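What the shelf-fillers are teaching

March 1, 2020

Every firm that sells automation has the same slide. It shows a person freed from dull work, usually standing near a plant, usually looking at a tablet. I have seen the Ekgate version of it and the Mitside version, and I could not tell you which was which.

What the slide leaves out is the stage in between, which may go on for years. Before a machine can put a packet on a shelf, a great many people have to put packets on shelves while holding a gripper, so that there is something for the machine to learn from. This is now a job. In February I read an advertisement for it from Sendov that asked for patience, steady hands and the ability to stand. The target was 400 goes a shift. Experience in a stockroom was "an advantage", and I should think it was.

I don't say the work is cruel. It is indoors, it is light, and I have had worse jobs. My complaint is about what is being bought and at what price. Someone who has spent 10 years putting things away knows a good deal that they have never had to say out loud: how hard to pinch a soft packet, which way to turn it before it meets the shelf, when to slow down. That knowledge used to belong to them. It went home with them at night and it was part of the reason the firm wanted them back in the morning.

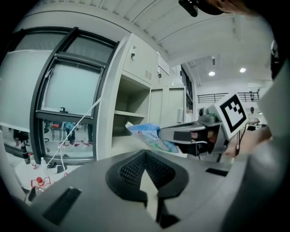
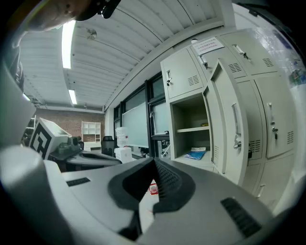 Metal cabinets, shelves and a gripper are part of the workplace.

Once it has been recorded it belongs to whoever owns the recordings. The worker is paid for the shift. The firm is paid for as long as the machine runs. I have asked at two trade evenings whether any share of that comes back to the people who held the gripper, and both times I was told it was an interesting question.

Kneževič, writing in after an earlier version of this piece, thinks I am being sentimental. Apprentices have always been taught by older hands, the letter says, and no one paid the older hands a royalty. Stockroom work wrecks backs, turnover is dreadful, and if a machine can take the worst of it then the sooner it is taught the better.

I accept the part about backs. The comparison with apprentices I don't. An apprentice was one person, who learned slowly, joined the same union and in time stood the old hand a drink. A trained machine can be copied 100 times by the end of the month, and it will never be on your side in an argument about overtime.

So I would like the advertisements to say what the job is, who keeps the recordings and what happens to the post when there are enough of them. Sendov's ran to 272 words. There was room.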